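为什么远的东西看起来小？

文／Kofi Dankwa

小朋友们好。我是 Kofi，我的家乡在加纳。我学中文学了11年，现在还在学，所以如果有一句话写得奇怪，请你们原谅我。今天我想和你们谈一件每天都发生的事情：远的东西看起来小，近的东西看起来大。

我小时候住在一条很长很直的路旁边。每天早上，我的叔叔骑自行车去上班。他从家门口出发的时候，是一个很高的大人。骑到芒果树那里，他变得和我的手一样高。再骑一会儿，他只有我的指甲那么大了。我那时候五岁，我很担心。我问妈妈：“叔叔变得这么小，他怎么工作呢？”妈妈笑了很久，她没有回答我的问题。

当然，叔叔没有变小。那么，是什么变了呢？

先说眼睛

我们能看见东西，是因为光从东西那里来到我们的眼睛。眼睛前面有一个小小的洞，叫做瞳孔，就是你照镜子的时候看到的那个黑色的圆点。光从瞳孔进去，落在眼睛最里面的一层上，这一层叫视网膜。你可以把视网膜想成一块很小的银幕，外面的世界就像电影一样落在上面。（这个电影是上下颠倒的！可是大脑很聪明，它能明白哪边是上，哪边是下。这件事我们以后再谈。）

现在请你想一棵树。从树的最高点来一条光线，进入你的眼睛。从树的最低点也来一条光线，进入你的眼睛。这两条光线在你的眼睛这里碰到一起，中间有一个角。这个角有一个名字，叫“视角”。

你站得离树近，两条光线张得很开，视角就大，树在视网膜上占的地方也大。你往后走，两条光线慢慢合起来，好像剪刀慢慢关上，视角就小了，树在视网膜上占的地方也小了。

所以树没有变，变的是那个角。

用一个手指盖住一座楼

请你做一个小实验。走到窗户旁边，找一座远远的楼。闭上一只眼睛，把大拇指举到眼睛前面，胳膊伸直。你的大拇指是不是能盖住几层楼，或者整座楼？

大拇指当然没有楼大。可是大拇指离你的眼睛很近，楼离你的眼睛很远，它们的视角可以是一样的。视角一样，看起来就一样大。

再慢慢把大拇指拿近一点，到鼻子前面。现在它能盖住的东西更多了，也许能盖住半条街。你的大拇指没有长大，对吗？

晚上也可以这样做。月亮非常大，如果你想绕着它走一圈，要走很久很久。可是你伸直胳膊，用一个小手指的指甲就能把它盖住。

远一倍，小一半

这里有一个很好记的规律。如果一个人站在离你10步的地方，然后他走到离你20步的地方，他看起来的高度差不多是原来的一半。如果他走到40步的地方，又变成一半的一半。

你可以和朋友在操场上试一试。一个人站着不动，手里拿一把尺子，胳膊伸直，闭上一只眼睛，量一量朋友有多高。另一个人每次走开，停下来，让他再量。请把数字写在本子上。要注意，胳膊每次都要伸得一样直，不然数字会骗你。

在我教书的学校，有一个班做过这个实验。他们用一面旗子代替朋友，因为朋友总是动来动去。旗子一直走到600步远的地方，孩子们说，用尺子已经量不出来了，它比尺子上最小的一格还要小。有一个女孩子想知道，走到1,000步会怎么样。老师说可以试，可是学校外面就是河，所以没有试成。

铁路的两条轨道

你坐过火车吗？请你想一想站台旁边的铁轨。两条铁轨一直是一样宽的，不然火车要掉下去。可是往远处看，两条铁轨越来越近，最后好像碰在一起，变成一个点。

这是同一个道理。两条铁轨中间的距离，在你脚边的时候离你很近，看起来很宽。在远处，同样的距离离你很远，看起来就窄了。再远一点，更窄。最后窄到我们的眼睛分不开它们。

画家给这个点起了一个名字，叫“消失点”，也有人叫它“灭点”。很久以前，很多画家不知道怎么画远处的东西。他们画的房子，前面和后面一样大，看起来有一点平。后来有人发现，如果让地板的线、墙的线都向一个点跑过去，画就好像变深了，你觉得可以走进去。这种画法叫透视。
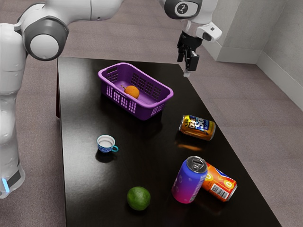 画透视的时候，最难的常常是最普通的东西，比如桌子。我们都知道长方形的桌面有四个直角，两条长边一样宽地往前走，所以很多孩子第一次画桌子，就画一个真正的长方形，结果桌子好像站起来了，杯子要滑到地上。请看这张电脑画的图里的黑色桌子：它近的一头宽，远的一头窄，桌面成了一个长长的梯形。可是你看的时候，一点也不觉得这是一张奇怪的梯形桌子，你的大脑马上告诉你“这是长方形，它往远处去了”。你可以拿一张薄薄的纸放在图上，沿着桌子的长边画两条线，再把线往上延长，看它们在哪里碰到。

那么，大脑是怎么知道的？

大脑不只看大小，它还会收集别的消息。

比如，近的东西会挡住远的东西。如果一只狗挡住了半棵树，狗一定在树的前面。

又比如，远处的山常常有一点蓝，有一点模糊，因为我们和山的中间有很多空气。空气里有很小的水和灰，它们让颜色变淡。

还有，我们有两只眼睛。请你把一支笔放在鼻子前面，先闭左眼，再闭右眼。笔好像跳来跳去！两只眼睛看到的不完全一样，大脑比较这两个样子，就能算出笔有多远。如果东西很远，两只眼睛看到的几乎一样，这个办法就不太有用了。

最后一个消息是经验。你知道一辆公共汽车有多大，所以你看见一辆很小很小的公共汽车，不会想“这是玩具”，你会想“它还远，我要等一会儿”。五岁的我看叔叔的时候，经验还太少。

回家可以做的事

找一条长走廊，或者一条长长的人行道。请站在中间，蹲下来看一次，再站起来看一次。地面的线往哪里跑？你蹲下的时候，那个消失点是高了还是低了？

然后画一张画。先在纸的中间画一条横线，这是你眼睛的高度。在横线上点一个点。从纸的左下角和右下角，各画一条线到这个点，这就是路。现在在路边画电线杆，第一根画得高高的，后面的一根比一根矮，它们的头和脚都要在朝着那个点跑的线上。中间的距离也要越来越短，这一点很多人忘记，我自己也忘记过好几次。

如果你愿意，还可以在路的最远处画一个骑自行车的人。画得很小就可以了，比指甲还小。

几个词

瞳孔：眼睛前面让光进去的小洞。
视网膜：眼睛最里面接住光的一层。
视角：从东西的两头来的光线，在眼睛这里形成的角。
消失点：画里面，往远处去的平行线碰在一起的点。
透视：在平的纸上画出远和近的方法。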